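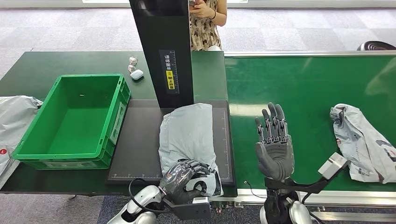 How to Post a Parcel Without Losing Your Mind (or Your Parcel)

I run a tiny online shop selling secondhand sewing patterns, and I've posted a lot of parcels from my kitchen bench in Arnham. For the first year I did it pretty badly! So here's how I go about it now, labels and all.

What you'll need
A box or satchel that fits
Clear packing tape (I buy Jendov, it doesn't split)
Scrap paper or old newspaper for padding
Kitchen scales and a tape measure
A label, printed or handwritten

1. Measure before you pay
Weigh the thing after it's packed, never before. I once bought postage for a quilt kit, then added the box and padding and went 60 grams over. Back to the counter I went, in my thongs, in the rain.

2. Pad the corners first
Scrunch the paper up properly and stuff it into the corners, then fill the middle. Give the box a shake next to your ear. If you hear anything move, open it up and add more.

3. Tape it like an H
One strip down the centre seam and one across each end, top and bottom. Let the tape run over the sides by at least four centimetres (I go a bit further on heavy boxes).

4. Stick the label on flat
Use the biggest face of the parcel and keep the whole label on that one side. A barcode that wraps around an edge is asking for trouble. Don't put shiny tape over the barcode either, just tape the borders. Cross out any old barcodes if you're reusing a box – a fat black marker does the job.
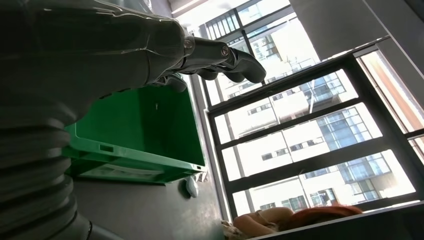
A green plastic crate.

5. Pop a spare address inside
Write the delivery address and your own on a slip of paper and tuck it in before you seal up. It takes 15 seconds.

6. Get a receipt and keep it
I photograph mine on my phone, with the tracking number nice and readable, and save it to a folder called Pons (the name of my late cat, long story). I've got 1103 photos in there and one day I'll tidy it up.

If you're sending overseas you'll need a customs form as well, and I'll do a separate page on those once I've finished my January bookkeeping.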